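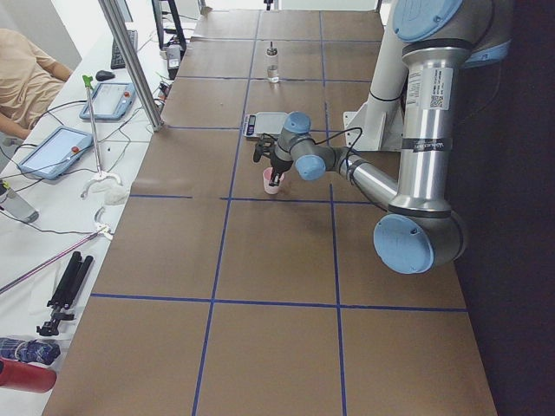

*Cell 2, pink cup, scale behind the gripper.*

# Release Notes

Version 146 of the planner refused to go over the tape.

The engineer read the log twice. The cup was in the fingers, the force reading was steady, and the target pose was legal. Inverse kinematics had returned eight solutions and the planner had thrown out all eight. Reason code 30: path crosses boundary.

There was no boundary. The blue tape was there for people, so that whoever reset the objects could put them back in the right cell. The collision model contained the table, the mounting plate, the curtain and the arm itself. It had never contained tape.

She opened the perception config. Gál, the segmentation module, had been retrained in May on a set that came over from the Hilemmont site. At Hilemmont, blue tape on the floor marked the edge of the area where a person might be standing. The labelers had tagged it as a keep-out line, and the label had survived two merges and a rename.

She could have masked the class. It was one line in a YAML file. She wrote the line, looked at it, and left it uncommitted.

The planner ran at 10 hertz and replanned on every tick. For almost an hour it had been asking the same question and receiving the same answer. It had not dropped the cup. It had not timed out either, which was a separate bug, and she filed it.
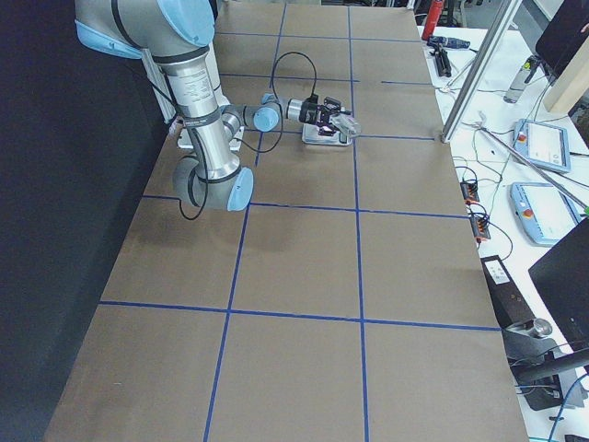

Nenton wanted 500 clean episodes by the end of the contract. The figure was in the statement of work, along with a definition of clean: no operator input between grasp and release. An episode in which the arm stopped at a line and waited counted as a failure, with the same weight as a broken glass.

She pulled the replay buffer and sorted by reason code. Most of the rejected plans were what she expected, straight moves clipped at the first line. A few were odd. In those the planner had raised the wrist, held it there for three ticks, and queried Gál again with the camera tilted. It had no instruction to do that. The cost function gave a small discount for lower uncertainty, and the cheapest way to buy it was to look from somewhere else.

From the higher pose, the confidence on the keep-out class dropped from 0.97 to 0.58. The threshold was 0.55.

She ran it in simulation with the wrist four centimeters higher. Confidence fell to 0.51, the line vanished from the cost map, and the path went through. She ran it again from the lower pose and the line came back.

So the tape was a wall if seen from close by and a mark if seen from above. She typed that into the ticket, deleted it, and typed "class confidence is view dependent."

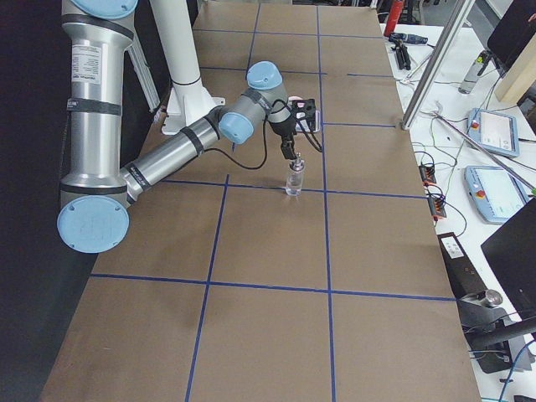
The glass bottle was next in the object list. She put the arm in reduced speed, raised the look pose by four centimeters, and restored the YAML file to what it had been. Then she started the Cudetti runner and kept one hand on the pendant.

The plan came back in 30 milliseconds. Reason code 0.

She closed the ticket as a workaround and opened another one for the labels.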